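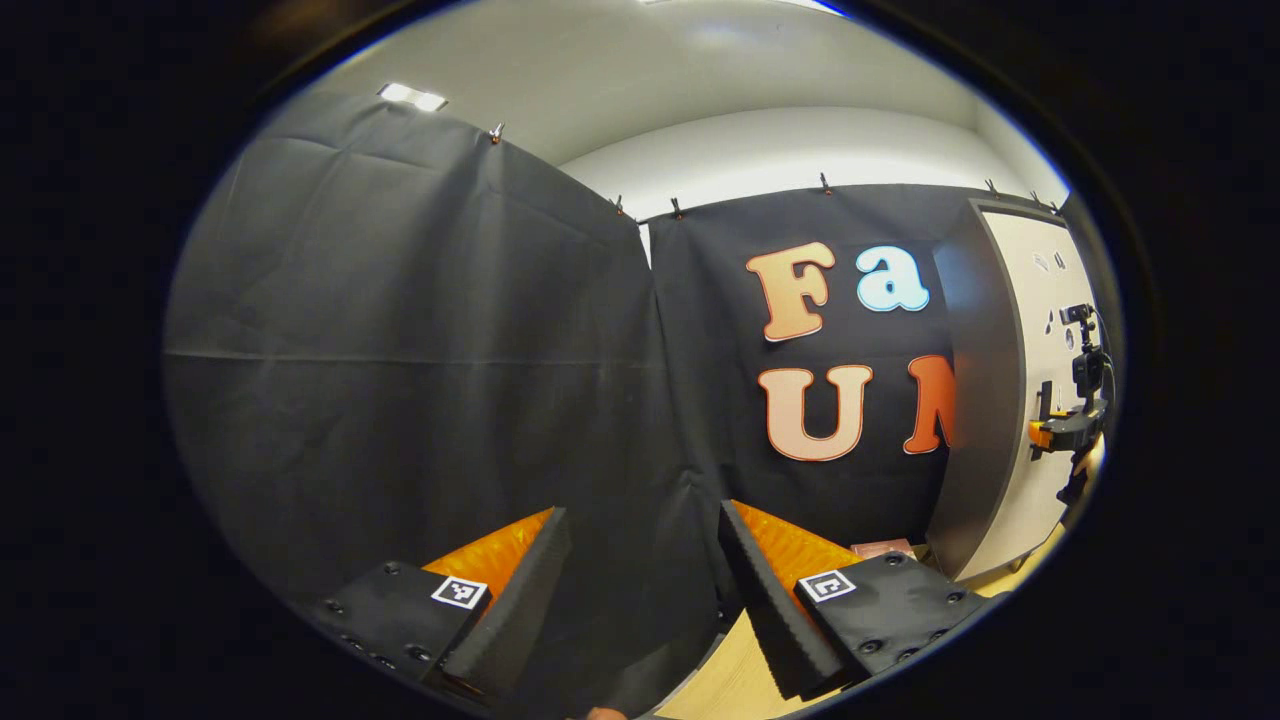

Black curtains, clamped along the top.

Tuesday, April 26, 2022

Slept badly, up at five. Second day on the Stirkcombe rainfall records. The November sheets are in two hands, and the later one rounds every reading to the nearest whole millimetre. Marked those as low confidence and left them in. Monthly total comes to 118 mm, against 13 mm less in the printed summary - probably a missed page, will check with Evelien.

Roel wants the station heights in metres by Friday. Converted two, both fine. The Hillerach entry has no height at all, only "by the mill".

Lunch late, soup. Rain from three, light, wind westerly. Gauge at home not emptied since Sunday, so today's figure is void.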